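Loltham Community Board > House & Home > Refinishing old wood floors myself, talk me out of it?

pumska_mom
So we pulled up the carpet in the back bedroom and there's oak under there! Old, scratched, kind of orange, but oak. I got a quote of 14 bucks a square foot from the flooring place by the bus station and nearly choked. The room is small and I'm handy-ish (I tiled our bathroom and it hasn't fallen off the wall yet). Renting a drum sander is 60 a day. My husband thinks I'm going to dig a trench in the floor and we'll have to move. Is this really that hard?

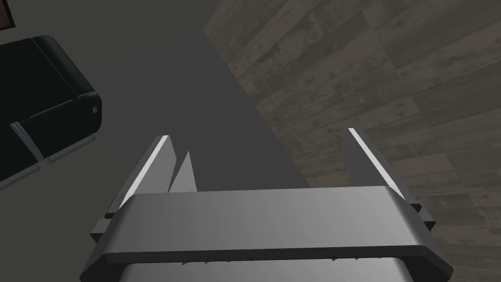

Timo Oltmanns
It's hard for the first ten minutes and then it's boring. Keep the drum moving before you lower it, lift before you stop, and go with the grain. I did three rooms in my last house and the only bad spot was by the closet, where I stopped to answer my phone.

gravelroad
I'm going to disagree with Timo a little. A drum sander is a terrible first machine. Get the big flat orbital one with the square pad. It's slower, sure, but you can't really ruin anything with it. I took two full days on one bedroom and my back hated me, but the floor came out flat.

Timo Oltmanns
Two days on one bedroom is kind of my point! If there's old varnish or carpet glue on there, the orbital just gums up and you go through paper like crazy.

pumska_mom
There's no glue, just staples. So many staples. I've been pulling them every night after the kids go down and I keep finding more with my socks.

hettie_b
Drag an old nylon stocking across the boards, it catches on every one you missed. And please set the nail heads down before you sand, a raised nail will rip a sanding belt in half and the noise will take a year off your life.
The thing I'd really spend money on is the finish. We used the Disasent water-based in satin and I'd do it again. It goes on milky and scary looking and then clears up. We had socks-only traffic the next day and kept rugs off it for a couple of weeks. 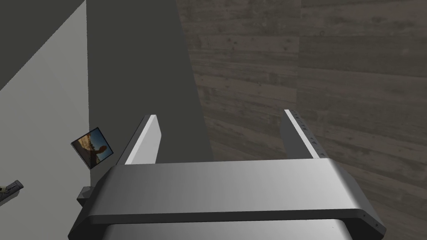
We also did the edges by hand in the corners, with a scraper and a lot of complaining. Don't skip the corners. You think furniture will cover them and then you move the dresser and there's your orange stripe, staring at you.

gravelroad
Oil-based all the way for me. It smells awful and you have to sleep somewhere else, but the color is so much warmer. Water-based on oak looks like a gym to me, sorry.

hettie_b
A gym! Well, I like it pale. She did say she's sick of orange, and oil goes more yellow every year.

pumska_mom
I am VERY sick of orange. Water-based it is, I think. What about grit? The rental guy told me to start at 100 and that seems really fine for all these scratches.

Timo Oltmanns
Too fine to start. Go coarse first, then medium, and finish on the 100. If you start there you'll just polish the scratches.

gravelroad
OK, on that we agree. Vacuum between every grit too.

pumska_mom
Update! I went with the orbital (sorry Timo) and it took me a day and a half. All in I spent 190 with the paper and the finish, and the husband has stopped making trench jokes. Next up is the room with the desk - same oak, and a lot more of it to sand. 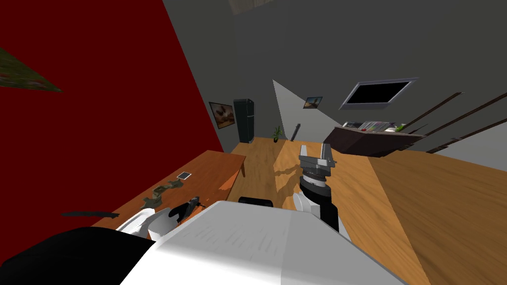 Desk room, wood floor and all.

Timo Oltmanns
No offense taken. Is the desk coming out first or are you going to sand half the room and shuffle it over? I tried the shuffle once and could see the line where I'd stopped.

pumska_mom
Coming out, if I can get it through the door. It went in somehow.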